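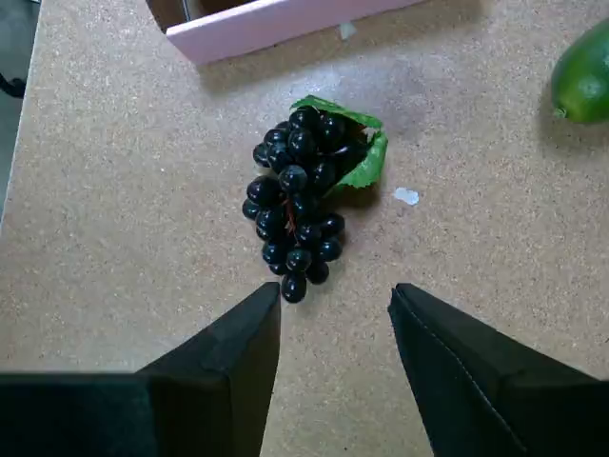
5. What went wrong with the grapes

By the Siltier handling group, Nogueira
10/8/25
Print this page | E-mail this page

I'd planned to make this section a short one. The Niramness setup had been sorting fruit into a box since May, the success numbers looked good, and I figured I'd write a paragraph on dropped items and move on to the discussion. Then I sat down with the logs and the video side by side, and the paragraph grew.

The trouble is in how the system decides it's holding something. Our control software, Latedex, closes the two fingers until the motor current goes over a threshold, waits 867 milliseconds, and reads how far apart the fingers ended up. If the gap is wider than a fully closed gripper, the item counts as held and the arm goes on to the box. It's an old trick and it's fine for an apple. An apple gives you two firm sides and a gap you could recognize in your sleep.

A bunch of grapes is a different animal. The outline is lumpy, there's open space between the berries near the stem, and one end is narrower than the other. If the fingers come in at the narrow end, they can pinch a single berry and stop. The gap is wide enough, the current is high enough, and Latedex writes "held" in the log (I had a lot of faith in that word before this study). The arm starts to lift, the berry slides out, and the gripper travels to the box with nothing in it. Since the gap was only ever read once, right after closing, the release at the box gets logged as a placement.

We ran 617 picks in all, and 301 of them were on the grapes. In 28 of those the log says the bunch was placed and the video says it never made it. I checked every one of them twice, because I didn't want it to be true. The apple and the green fruit had ordinary misses, but in those cases the fingers closed all the way and the system knew it had missed.

The false placements had a knock-on effect too. The planner keeps a list of what's left on the table, and once the bunch is crossed off, that patch of tabletop is treated as free. So on the next move the arm was allowed to sweep low right across it. Mostly it cleared the grapes. A few times it shoved them, and once it pushed them up against the side of the box and kept pushing until the force limit tripped and everything stopped. No damage, but that's the part that moved this from a bookkeeping error to a safety item in our notes -- the arm was moving through space it wrongly believed was empty, and it would've done the same with something a lot less forgiving lying there.

Figure 4 shows the kind of state I now compare against the planner's list: grapes and apple in the box, green fruit still out on the table, one arm over the far part. If the list and the view don't agree, the next move shouldn't start.

Figure 4. Sorting layout, with two items in the pink box and one on the table.
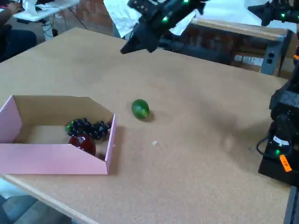 One reader of our draft wrote back that the camera comparison was overkill, and that reading the finger gap a second time at the top of the lift would catch nearly everything for free. If the berry slips, the fingers close the rest of the way, and the number tells you so. The same reader wanted to know why the gap was ever checked just once.

Fair question, and the answer is a little embarrassing. The single check was written for a first round of tests with hard, round items, and it got carried over when we added the grapes. I never went back to it. I agree the second reading should go in, and it has. I'm keeping the camera check as well, though. The second reading tells me the gripper is empty; it doesn't tell me where the fruit went, and the planner needs to know that before it sends an arm anywhere low.

Two other changes are in place. A failed or doubtful pick now leaves the item on the list with a no-go zone over its last known spot, and the low sweep has been raised until that zone is cleared. I also moved the grasp target up toward the wide end of the bunch, where the fingers can close on several berries at once. I haven't rerun the full set yet, so please don't read any of this as a fix with numbers behind it. The old logs are being relabeled from video first, and the placement rates in Section 4 should be taken as too high for the grapes until that's finished.

Share (3) | Comments (1)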